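Nodetari Demonstration Guide
Section 9: Running the Simulated Grasp Demo on an Open Day

Use this section when visitors will watch the grasp demo on the large display. Allow one operator for the station. A second person should talk to visitors.

Before the doors open

1. Start the demo computer and log in with the Visitor account.
2. Open Nodetari and load the scene named Wood Corner.
3. Set the object list to Basic Shapes.
4. Set the step limit to 1,000.
5. Run the scene twice with the display connected. If the picture stutters, lower the shadow quality one level.

Note: Low shadow quality gives shadows a stepped edge. This does not affect the grasp.

Caution: Do not connect the Dustach arm controller while the visitor scene is loaded. Commands from the keypad will go to the real arm.

During the demonstration

6. Select the blue capsule and press Reset.
7. Turn on the wrist view. Visitors follow the grasp more easily from here than from the overhead view.
8. Lower the gripper until the fingers are on either side of the narrow end of the capsule.
9. Press Close, then Pause. Leave the simulation paused while you take questions.

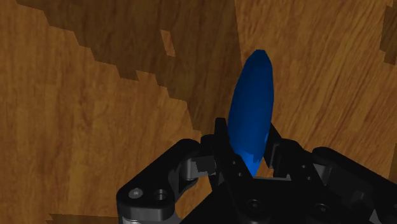 10. Press Resume, then Lift.
11. If the capsule drops, press Reset and repeat from step 8. Do not raise the grip force above the preset.

Letting visitors try

12. Switch the keypad to Guest mode. Each turn ends after 2 minutes.
13. Press Reset between turns.

Note: Guest mode locks the scene menu. To unlock it, hold Menu and enter 224.

For scene files, contact Ilgın Kahraman. For display and keypad faults, contact Hüsnü Gündoğdu.

Revised October 2025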